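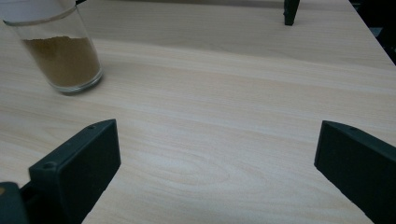
Table by the tea hatch, clubhouse

Villik Park: ground check before the home game against Bramow

Checked by: Ottar Grønli
Day: Friday, finished 16:40
Kick-off: Saturday, 14:00
Expected crowd: 200 home, plus whoever Bramow bring

PITCH

Surface level and free of holes: OK, with comment
Comment: Lutbridge end goalmouth has sunk again. Filled with sand and topsoil, trodden down. Look at it once more after the warm-up.

Frost or standing water: OK
Comment: Ground soft but playable. Forecast is for two degrees overnight. This is January so the referee will want to walk it anyway. He has been told 11:30.

Goals anchored, no sharp edges or broken hooks: OK
Comment: 2 net clips replaced, far post, road end.

Corner flags upright and capped: NOT OK
Comment: One cap missing. Spare is in the kit store, to be fitted before the gates open.

Perimeter rail sound: OK, with comment
Comment: Rail behind the away dugout moves when leaned on. Bolt tightened. Needs a new bracket before the Bakke match.

STAND AND TERRACE

Steps clear, handrails firm: OK
Comment: Moss scraped off the bottom three steps.

Seats fixed: OK, with comment
Comment: Row C, two seats taped off. Same two as last time. Please can someone order the parts.

Exit gates open fully from inside: OK
Comment: Lutbridge Road gate drags on the tarmac but opens. Keep the parked cars away from it.

Floodlights: OK
Comment: All on for twenty minutes. We will need them for the second half.

CLUBHOUSE AND CHANGING ROOMS

Fire extinguishers in place and in date: OK

Emergency lighting: NOT OK
Comment: Unit over the away corridor is dead. Electrician called, job number 793. If it isn't fixed by noon, leave the corridor lights switched on for the whole match and put a steward there.

Showers: OK
Comment: Home side slow to warm up, run them at half-time.

Floors dry and clear: OK, with comment
Comment: Kit bags left across the referee's door after training. Moved.

Tea hatch, urn lead and socket: OK
Comment: Lead must go behind the counter and not across the doorway.

FIRST AID

Stretcher and blankets: OK
First aid bag: restocked, cold packs and tape added
Defibrillator: green light showing, pads in date
Ambulance access: clear, key to the bollard is on the hook in the office

Open items for Saturday morning: corner flag cap, corridor light, goalmouth.

Signed: O. Grønli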